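Terry cloth

Terry cloth, also called terry towelling, is a fabric with raised loops of yarn that take up water. It is used for towels, bathrobes, bibs and washable nappies. The loops may stand on one face of the cloth or on both.

Woven terry is made on a loom with 2 warps. The ground warp is held under high tension and forms the base of the cloth with the weft. The pile warp is held slack. In the common 3-pick terry, two picks of weft are laid a short distance from the edge of the cloth, and the third is beaten up together with them. The slack warp is pushed forward and rises as loops.

Knitted terry is made with a ground yarn and a loop yarn fed to the same needles. It stretches more than the woven kind. Fleecy finishes are produced by brushing or shearing the surface, which opens the loops.
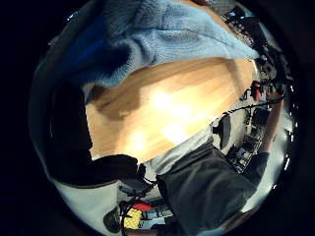 According to Chowdary, brushing should be treated as a separate process and left out of any definition of terry, as a sheared cloth no longer has whole loops. The Jalovberg glossary takes the opposite view and lists sheared cloth as velour terry.

Absorbency depends on fibre, loop height and finish. Cotton is the usual fibre. Softeners left on new cloth slow the uptake of water, and the effect lessens with washing.

See also: Pile weave; Velour; Huckaback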